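# How to prepare a two-arm table demo for an open day

I wrote these notes after our open day at Plakden in May, when Randi Skjelbred asked me to put my way of working on paper for the next person. It is for a simulated cell with two arms and a table of simple blocks, shown to visitors on a big screen. You do not need to know programming for it, only the operator panel.

## 1. Choose the objects

Take objects with plain colors and clear differences in size. Visitors stand far from the screen, and they must be able to say "the yellow one" and be understood. Put at least one open container on the table, so there is a place for things to go. I also like one object that is much bigger than the others — people always ask if the arm can lift it, and this starts a good conversation.

Spread the objects by hand the first time. Random placement is in the menu under Layout, but it sometimes puts two blocks too close together, and then the first grasp is slow to plan. 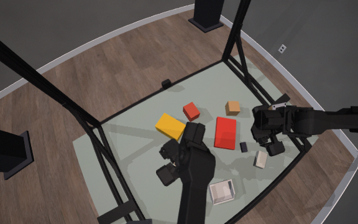 Save the layout when you are satisfied with it. The panel gives it a number by itself; our main one was 1107. Write this number on the paper for the host, because the list in the panel is not sorted in any useful way.

## 2. Set the speed

The default speed is 100 percent. For an audience this is too fast. Henryk Stępień and I tried several values in the morning, and we stayed with these settings:

- Travel speed: 40 percent
- Approach speed: 15 percent
- Pause above the object: 900 milliseconds
- Pause after opening the gripper: 700 milliseconds

The pause above the object is the important one. It gives the host time to say what will happen next. If you make it longer than one second, visitors start to think that the program has stopped.

## 3. Prepare the views

Use at least two views. One should show the whole table, and the other should be close to the gripper. The close view is round and a little strange in the beginning, so I start always with the wide one and change after the first pick. Children prefer the close view and will ask for it again.
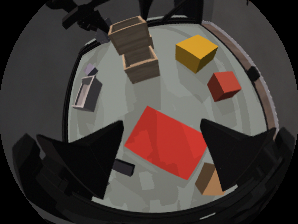 *The close view, with the big red piece between the open fingers.*

To change views, press V. Do not change during a pick. The visitors lose the arm with their eyes and then they look at each other instead of the screen.

## 4. Rehearse with a host

One person operates and another one speaks. In our group Rokeya Khondokar was the host and I sat at the panel. Rehearse the full round two times, with the real sentences spoken aloud. Agree on a small sign for "wait", for example a raised hand.

A round goes like this:

1. The host welcomes the group and names the two arms "left" and "right".
2. The operator loads the layout and shows the wide view.
3. A visitor chooses an object by its color.
4. The operator selects the object and the nearest arm, then presses Run.
5. The host explains the grasp while the arm pauses.
6. The operator presses Home, and both arms go back up.

If a visitor chooses something in the middle, either arm can take it. Ask the visitor which one. Keep the other arm high, over its own half of the table, otherwise the planner refuses the path and shows the yellow warning.
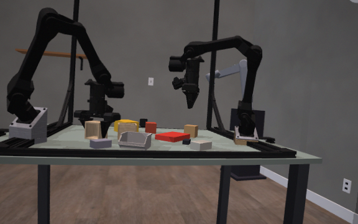 Left and right mean the sides of the screen in the wide view, and you should check this again each time you use a different camera. I made this mistake with the second group and sent the wrong arm. Carys Skyrme, who was visiting from Fasum, noticed it before I did.

## 5. Between the groups

Reload the layout, even if the table looks fine. Small shifts remain after every round. Check also that the panel is in Demo mode and not in Edit mode, where one click from a curious visitor can delete a block.

Keep a chair next to the panel for questions. The longest conversations we had were there, after the round was finished — mostly about how the gripper knows when to stop closing.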